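Relatório de progresso ao financiador
Projeto Plesima – recuperação de um arquivo de cartas comerciais
4 de agosto de 2020

Prezados senhores da Fundação Kassab,

Com este relatório queremos informar sobre o andamento do nosso trabalho desde fevereiro. O projeto tem o objetivo de organizar, transcrever e tornar acessível a correspondência da antiga casa de comércio Trenen, que ficou muitos anos guardada sem catálogo. Peço desculpa se alguma expressão não for a mais correta, o português não é a minha primeira língua.

O inventário está terminado. O arquivo contém 2771 cartas, mais do que foi previsto na candidatura. A maior parte é de assuntos simples: encomendas de tecido, reclamações sobre atrasos de navios, pedidos de crédito. Há também cartas de família, que os empregados guardavam nas mesmas pastas, e isto foi para nós uma surpresa agradável.

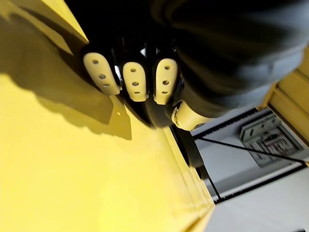
A transcrição avança mais devagar. Até agora estão transcritos quase 40 por cento das cartas. A dificuldade principal é a letra de um dos escrivães, que usava abreviaturas próprias e não as usava sempre da mesma maneira. Fizemos uma lista destas abreviaturas – hoje já ocupa 11 páginas – e com ela o trabalho ficou mais regular. As cartas em francês deixámos para o fim.
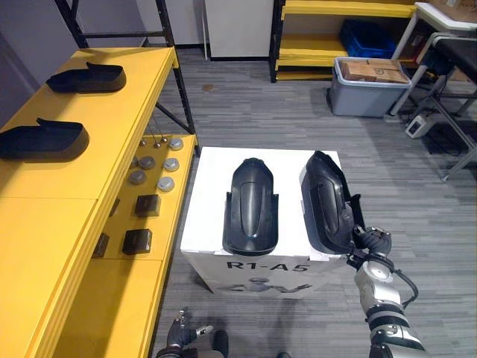 Quando poderá o público consultar as cartas? A primeira parte, com as encomendas e as reclamações, será publicada em fevereiro do próximo ano, e a segunda parte depois da revisão das cartas de família.

Sobre o catálogo em linha, escolhemos o sistema da empresa Pullbridge. A proposta deles foi a mais clara no preço e permite procurar por remetente, por porto e por mercadoria. Falta ainda resolver a questão dos nomes de lugares, que mudaram muito com o tempo. A nossa ideia é manter a grafia original e acrescentar a forma atual entre parênteses.
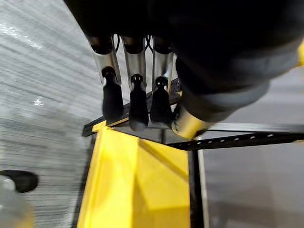
No orçamento temos dois desvios. As caixas sem ácido custaram mais do que o calculado, e as viagens custaram menos, porque várias reuniões foram feitas à distância. Pedimos autorização para passar o saldo das viagens para a rubrica do material de conservação. O total do projeto não muda. O mapa de despesas vai em anexo, com cópia das faturas.

Ficamos à espera da vossa resposta sobre este pedido, se possível antes da encomenda seguinte de caixas.

Com os melhores cumprimentos,
A coordenação do projeto Plesima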